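Home | Jobs | Food & Kitchen | Post an Ad | Log in

Print this page | E-mail to a friend

Burger people wanted! Prep and assembly help at Bumonine

Posted 6 Jun 2020 by Dzintra Paju
1234 views | 68 shares | 3 comments

Hi all, Dzintra here. I run the kitchen at Bumonine, the little burger counter next to the Redudier print shop, and I need two more people on the assembly table. We opened in January with a menu that fit on one chalkboard and now I'm writing a job ad at my own prep table with a pencil behind each ear, so you can guess how that went (well, but busy!).

Mostly the job is putting burgers together. You'll set out the patties and the sliced tomato, keep the tubs topped up, build to the ticket, wrap, and slide it down to whoever is on the window. In the slow part of the afternoon you'll slice, wash lettuce, wipe everything and then wipe it again. I do the grill myself for now, though if you turn out to be good at it I'd love to hand it over a couple of shifts a week and sit down for once.

I'm picky about how things get laid out and I'd like you to know that before you apply. Patties go in the tub fanned, each one leaning on the next, so you can grab the front one without digging. Same with the tomatoes. I want the slices whole and even, and the ends go in the sauce pot. If you're the sort of person who straightens the forks in somebody else's drawer, we'll get along great.

Hours: lunch shift is 10 to 3, evening shift is 4 to 9. You'd work four shifts a week to start, and I post the schedule two weeks ahead. I do try to swap things when people have kids or classes, just ask me early.

Pay: we'll talk about it on the phone, and tips are split evenly across everyone on the shift, window and kitchen alike. There's a $400 bonus once you've been with us three months. You also get a burger every shift, and yes, you can put whatever you want on it. Our last hire, Lis, put pickles and peanut butter on hers and I have to admit I've had it twice since then.

You don't need restaurant experience. You do need to be OK on your feet for five hours, wash your hands without being told, and be able to read my handwriting. A food handler card is required, but I'll pay for the class if you don't have one yet. Bring closed shoes that don't slip. I have aprons!

If this sounds like you, stop by between 3 and 4 when it's quiet, or leave a message at extension 3148 through the Bistedano building desk. Tell me your name, which shifts you can do, and what you like on a burger. No resume needed, but if you've got one, sure, bring it along. I'll have you come in for a paid two-hour tryout on the table, and I'll be right there next to you the whole time, so please don't be nervous about it.

Patties at the back of the tub, tomatoes in front, all of them overlapping:

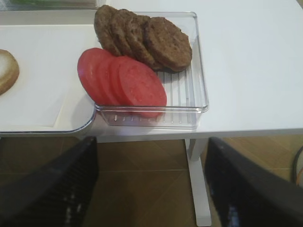
How to apply

Stop by or call, ask for Dzintra. I'm taking names until both spots are filled.

Share (68) | Comments (3) | Report this ad | Back to Food & Kitchen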